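Introduction to Laboratory Glassware
Handout 3: Choosing, reading and putting away clear glass
Durnunano Teaching Laboratory, Friday group

Please read this handout before you come to the bench. The practical part takes 19 minutes for each pair, so there is no time to learn the names of the vessels on the spot. Bring your notebook and the Stubbs worksheet from last time.

3.1 Vessels with a narrow neck

A vessel with a wide round body and a long narrow neck is made for keeping a liquid inside while you move it. The neck makes splashing less and evaporation slower. It also makes the vessel harder to fill, and much harder to wash. The weight sits low in the body, but the neck is long, and a sleeve can easily catch it. Stand such a vessel well inside the table and never near the border.

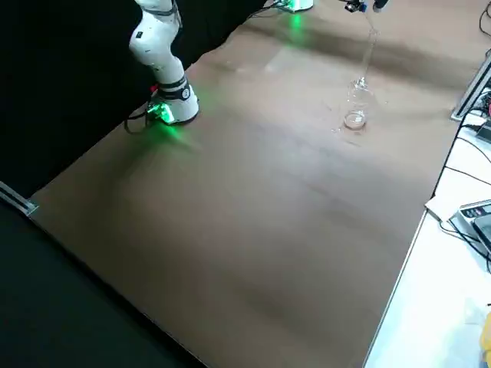 Fig. 1. Clear vessel with long neck and rounded body on a brown surface.

Clear glass on a brown surface is difficult to see. Your eye finds mostly the bright edges and the ring at the bottom. Before you reach for anything, lower your head a little and look from the side. Students who look only from the top often put their hand on a vessel they did not notice.

3.2 Cylinder or beaker?

This question comes in every exam, and many students lose points on it. Both vessels can have lines on the wall, but the lines do not have the same value.

The graduated cylinder is narrow. A small change of volume gives a visible change of height, therefore we can read it well. Use it when the worksheet says "measure".

The beaker is wide. The same change of volume gives almost no change of height. Use it when the worksheet says "take about", and for mixing, warming and collecting. 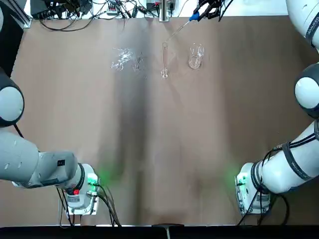
When you read a cylinder, put it on the flat table and do not hold it in the hand. Bring your eye to the level of the liquid and read the lowest point of the curve. Write the number at once, with the unit. If your worksheet asks for 325 mL and your cylinder is too small, fill it more than once and write every portion in a separate row. Do not complete the rest "by eye" in the beaker.

Bags and wrapping go away before any liquid is poured. A clear bag is as hard to see as clear glass, and it can stick to a foot of a cylinder and pull it over.

3.3 Small parts and thin glass

Stoppers, small vials and rods are the pieces which we lose most. In the Dolico inventory of November, 9 small parts were missing, and all the large vessels were present. Keep a small part in front of its vessel, on the side where you stand, so that you see it first.

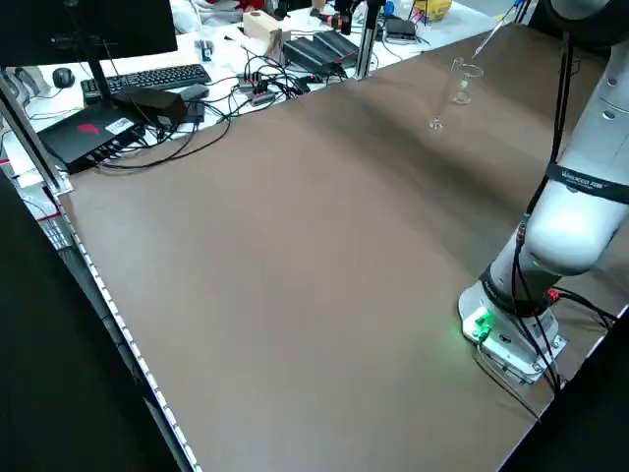 A rod that leans in a beaker works like a lever. If you touch the upper end, the beaker can turn over, even a heavy one. After stirring, take the rod out, rinse it and lay it in the Stovent tray. The same is valid for pipettes, which in addition can drip.

3.4 Before the next session

Draw the three types of vessel from this handout and write one use for each. Explain in two or three sentences why a 900 mL beaker is a bad choice for measuring 9 mL. Answers without units are not accepted.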